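本网站使用 Cookie 以改善您的浏览体验。继续浏览即表示您同意我们的使用方式。接受 | 仅限必要 | 了解更多

“旧居口述史与家庭声音档案”项目中期进展报告
提交至:Justia 基金文化遗产资助处
报告期:自上次拨款起至十一月

一、先说钱还在不在

还在。资助处上一封来信的第一句话问的就是这个,所以我也放在第一句回答。已支出部分占本期拨款的63%,余下的都在项目账户里,明细见附表。附表这次是按贵处的模板填的,模板里“差旅”和“交通”分作两栏,我研究了一个下午,最后把坐火车算作差旅,把坐公交算作交通,把走路算作项目组的自有投入。

二、项目做到哪一步

申请书里写的目标是采集140位老住户的口述录音,范围是原 Nerier 纺织厂的三片家属区。到目前为止完成了83位。按时间进度应该再多一些,差距主要出在夏天。申请书里我把七月和八月列为“集中采集期”,理由是学生放假,有人手。写的时候没有想到,老人在七月和八月的白天是不见客的,他们午睡,午睡起来要去活动室吹空调,活动室里有四桌麻将,录音机放进去,回来听到的是四桌麻将。

我们后来把采集时间改到上午九点以前和傍晚六点以后,情况好转。傍晚这一档效果尤其好,人刚吃过饭,话多,肯讲厂里的事。缺点是七点整要看新闻,讲到哪里都会停,停完再续,常常续到另一个故事上去。整理的时候要把这些断头重新接起来,有一位老师傅讲1号车间漏雨,新闻之后接着讲的是他妹妹的婚事,两件事都没讲完,后来补访了一次,他又讲了第三件。

录音总时长目前是576小时。这个数字比申请书里的预算多出一大截,我知道贵处看到会高兴,也请贵处看到以后想一想转写的费用。申请书是按每人三小时估的,这个估法来自一本教材。教材的作者大概没有采访过纺织厂的挡车工。她们在机器旁边喊了半辈子,嗓门和耐力都很好,三小时只够从进厂讲到领第一双胶鞋。

三、转写与编目

转写用的是 Huno 语音识别软件出初稿,人工校对。软件对普通话的处理可以接受,对家属区通行的那种混了三省口音的厂话则相当有想象力。“落纱”被写成“老沙”,“细纱车间”被写成“西沙车间”,有一整页初稿读起来像一份海岛勘测报告。我们为此做了一份厂话词表,收录纺织工序、车间绰号、食堂菜名和骂人的话。骂人的话原先打算略去,讨论以后保留了,去掉之后有些人的口述就不剩多少动词了。

词表导入后,初稿的错误明显减少,校对人员的抱怨也相应减少,但没有归零。目前校对完成的部分接近已采集量的一半。编目采用三级标签:人物、地点、器物。第三级是做到一半才加的,原因见下一节。

四、“器物”这一级是怎么来的

申请书里没有“器物”。当初设想的是让受访人按年代讲,从进厂讲到退休。执行下来,按年代讲的几乎没有,大家是按东西讲的。问一九八几年车间里怎么样,对方说记不清;问那只搪瓷缸是哪来的,能讲四十分钟,讲完连当年的车间主任姓什么、跟谁吵过架、因为什么调走的都有了。

我们于是把访谈提纲推翻重写。新提纲只有一页,第一问是“家里还有什么是厂里那时候的”。从这一问开始,收获比旧提纲的十二页多得多。旧提纲还印了不少,现在背面用来打草稿,这一项在附表的“办公耗材”里没有重复申报。

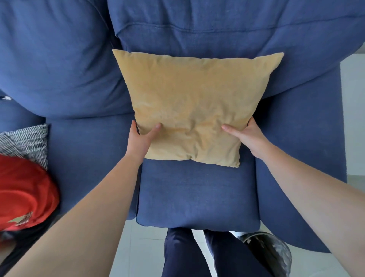

家属区的户型是统一的,屋里怎么摆却各有各的讲究,而且讲究的依据往往已经说不出来了。客厅这一块,受访人讲得最多的是坐的地方:谁坐哪一头,客人来了让到哪里,孩子写作业趴在哪里。早年是木头椅子和床沿,后来自己打沙发,再后来买沙发,每换一次,座次就要重新谈判一次。织物的故事也多出在这里。厂里的人看布是职业病,进别人家先不看人,先看料子,像一只芥末黄的方靠垫放在藏蓝的沙发上,面子带一点绒,手一按下沿就起褶,换了她们来讲,能从这道褶讲到绒毛的倒顺,再讲到当年哪一批布因为倒顺没对齐整批退了回来,最后讲到那个月的奖金。我们在编目时把这类内容归在“器物—软装”下面,这是目前条目最多的一类,比“机器”还多。对于一家纺织厂来说,这件事也许早该料到。

器物这一级带来的麻烦是交叉引用。同一块的确良,在甲的口述里是嫁妆,在乙的口述里是赃物。两份录音我们都保留,互相加了注,措辞反复改过几稿,现在的版本是“另有不同回忆”。

五、声音档案部分

项目的另一半是家庭声音:水壶、门轴、楼道、缝纫机,以及各家各户喊人吃饭的方式。这一部分进展比口述好,原因很简单,水壶不午睡。三片家属区的楼道都已录完,包括其中一处准备加装电梯的单元,装上以后那种脚步声就没有了,所以提前录。录音时段选在傍晚,楼下有人遛狗,狗也进了档案。

缝纫机的部分卡了一下。多数人家的缝纫机还在,上面压着电视、鱼缸或米桶,要录就得先搬。有一户搬开以后发现皮带断了,另一户搬开以后发现机头早就卖了,留下的是个桌子。最后找到能踩的几台,声音各不相同,受访人听回放能分辨出是不是自家那台,我们听不出来,只好相信。

喊吃饭的声音最难录。平时天天喊,录音机一摆出来就喊不自然了,字正腔圆,像报幕。后来改成在厨房里放着录,该炒菜炒菜,录到的才像样。知情同意书都签过,在这里说明一下,免得贵处担心我们在人家厨房里搞什么名堂。

六、设备与保存

录音原始文件存两份,一份在项目办公室,一份在 Vaněk 数字保存中心的服务器上。后者的合同在年初续签,费用没有涨,对方在电话里强调了三次没有涨,我也谢了三次。

办公室那一份存在硬盘里,夏天出过一次事:空调滴水,滴在放硬盘的柜子顶上。硬盘没有损坏,柜子里的一盒受潮茶叶扔掉了,茶叶属于个人财产,不在申报之列。事后柜子换了位置,也按贵处安全手册的要求做了一次恢复测试,从远端取回文件,逐一核对校验值,全部一致。测试用掉了两个工作日,其中一个半用来找密码。

录音设备方面,三台录音机中有一台电池仓盖松动,用胶带固定,不影响使用。贵处模板里有一栏叫“设备创新应用情况”,我在这一栏填了胶带,后来又删掉了,特此说明,以免贵处比对两个版本时产生疑问。

七、与申请书不一致的地方

按照协议,偏离申请书的事项需要单列。本期有以下几项。

采集时段由白天改为早晚,已在第二节说明。

新增器物标签,相应减少了“厂史大事记”的工作量。大事记原定由口述内容归纳,归纳下来发现,受访人公认的大事有两件,一件是食堂开始卖肉包子,一件是食堂不卖肉包子了。正式的大事,例如改制,提到的人很多,可是年份对不上,说法也对不上,强行写成一条会很难看。我们建议把大事记改为一份附注较多的年表,允许同一件事出现在不同的年份。

原计划的一次中期展览改为内部试听。展览场地谈好了,对方后来提出要在入口处放他们自己的冠名背板,尺寸比展览本身大。试听安排在活动室,借了一个晚上,麻将暂停。来的人比椅子多。放到楼道脚步声那一段,有人听出是自己,当场要求重录,说那天穿的鞋不好。

八、下一期的打算

剩余的口述访谈争取在下一个夏天之前完成,不再安排“集中采集期”。优先访问年纪最大的几位和准备搬去子女家的几位,名单已经排好,排的时候心里不太好受,这一点模板里没有栏目。

转写费用预计会超。我们有两个方案:一是追加,二是对超出三小时的录音只做摘要和时间索引,全文转写留待以后。我倾向第二个方案,并且把第一个方案写在了前面,贵处可以体会一下。若选第二个方案,摘要的写法需要统一,目前两位校对人员的风格差距较大,一位写得像电报,另一位写得像悼词。

公开检索页面已经有了测试版,可以按器物查,暂时不能按人查,隐私授权还有一部分在补签。补签进度慢,主要因为每补签一份就要坐下喝一杯茶,喝茶的时候又会讲出一段新的,录音机按规定要带着,所以录音总时长还在涨。

附:支出明细表、已采集名单(化名)、厂话词表第三稿。词表请勿转发给转写软件以外的读者,第四页起内容较为直白。

项目负责人 谨呈

订阅我们的电子通讯,每月获取受资助项目动态。请输入您的邮箱地址。您可随时退订。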